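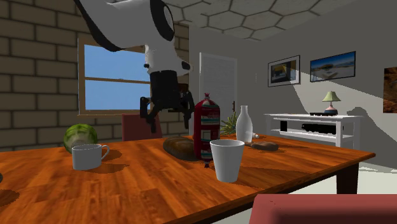

Prirden is a cooked relish of roasted eggplant, sour plums and walnuts, eaten cold as a spread or stirred into stews near the end of cooking. It is thick, dark brown and slightly grainy, with a sharp taste that softens after a few days in the jar.

Ingredients

The base is eggplant, roasted whole until the skin blackens and the flesh collapses. The peeled flesh is drained in a colander and chopped by hand. A standard batch uses 900 grams of drained eggplant, 300 grams of pitted sour plums and two handfuls of walnuts. Garlic, salt, ground coriander and sunflower oil are always included. Some cooks add a dried hot pepper, which is taken out before the relish is put up.

Unripe plums give the best result. Where they are hard to find, dried sour plums are soaked overnight and used with a little of their soaking water. Vinegar is sometimes used as a substitute, though it gives a thinner relish and a harsher taste.

Preparation

The plums are simmered with a splash of water until they break down, then pushed through a sieve. Oil is heated in a wide, heavy pot, and the garlic is cooked gently without browning. The eggplant and plum pulp go in together and are cooked over low heat, with frequent stirring, until a spoon dragged across the bottom leaves a clear track. Ground walnuts and coriander are added for the last 18 minutes. Walnuts added earlier tend to turn bitter and release their oil.

The relish is left to cool before it is salted a second time. It is kept in the refrigerator under a thin layer of oil and eaten within 21 days. It also freezes well, but the walnuts lose some of their texture.

Variations

Comotura prirden is the smoothest type. The walnuts are pounded to a paste and the finished relish is passed through a food mill – a step that home cooks often skip. In Bosto the eggplant is left in large pieces and fried onion is added, making it closer to a salad. A sweet version made with ripe plums is served with roast duck.

Serving

Prirden is most often spread on flatbread or toast. It is also served beside grilled lamb, boiled potatoes and white beans, or thinned with hot broth to make a quick sauce for noodles. A spoonful is sometimes added to lentil soup at the table.

See also: Eggplant salads; Fruit relishes; Walnut sauces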